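Wilham Arboretum begins relabeling of north collection

7/15/26

The Wilham Arboretum has started replacing the labels on the trees in its north collection, the oldest part of the grounds. The work covers 1450 accessioned plants and will be carried out in 3 phases, the first of which takes in the oaks, hickories and walnuts along the Teoh path.

The existing labels are embossed zinc strips wired to a lower branch. Many have become unreadable, and in a number of cases the wire has grown into the bark. An inspection in March found 34 trees with wire damage deep enough to need treatment by an arborist before a new label can be fitted. On those trees the wire will be cut on both sides of the ingrown section and the embedded part left in place, as removing it would open a larger wound.

New labels are engraved two-layer plastic, black on the face and white beneath. Each carries the accession number, the scientific name, the family, the common name and the native range. Trees with a trunk wide enough to take a screw will have the label mounted on the north side at chest height, on two stainless steel screws with springs behind the plate. The springs let the label move outward as the trunk thickens. Screws are to be backed out by a half turn every second winter. Shrubs and young trees will have a label on a ground stake set at the edge of the mulch ring.

"The number is the part that matters most to us," said Marlina Pangaribuan, curator of living collections. "A name can change when the botanists revise a genus. The accession number stays with that plant from the day it arrives until the day it is taken out, and everything else in the record hangs from it."
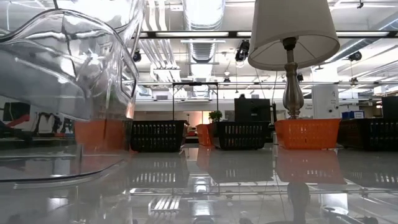

3 min read

Records for the north collection were kept on index cards until they were typed into a spreadsheet, and the two sources do not always agree. Before a label is ordered, staff check the card, the spreadsheet and the plant itself. Where the identity of a tree is in doubt, leaves, twigs and fruit are collected, pressed and compared with herbarium material. So far 9 trees have been given a different name as a result, most of them hybrid oaks that had been recorded under the name of one parent.

Positions are being resurveyed at the same time. The old maps located each tree by measured distance from a numbered post, and several of the posts are gone. The new survey uses a satellite receiver with a correction signal, with a tape and compass as backup under dense canopy, where the receiver loses accuracy. Trunk diameter is taken at 4.5 feet above the ground on the uphill side. For trees with more than one stem, each stem is measured and entered separately.

Emlyn Hopkin, who manages the grounds, said parts of the Teoh path will be closed for short periods while crews work from ladders and clear low limbs. The main loop and the Liltora gate will stay open throughout. Visitors are asked to keep off the mulch rings and not to move the colored flags, which mark trees that have been surveyed but not yet labeled – yellow for trees with no open questions, blue for trees waiting on identification.

The second phase covers the maples, lindens and beeches west of the pond. The third covers the conifers on the Burnico slope, where the ground is steep and the older plantings stand close together. Conifer labels will be mounted on stakes only, to avoid resin running down over the plate.

Old zinc labels that come off in one piece will be kept with the card for that tree. Labels for plants that died or were removed will be filed under the same system, and their accession numbers will not be used again.

The printed guide to the north collection is out of stock and will not be reprinted until all phases are finished. An interim plant list, sorted by family and by map section, is available at the gatehouse. Corrections to the list, or reports of loose or missing labels, can be left at the gatehouse desk with the accession number or, if the label is gone, the number of the nearest post.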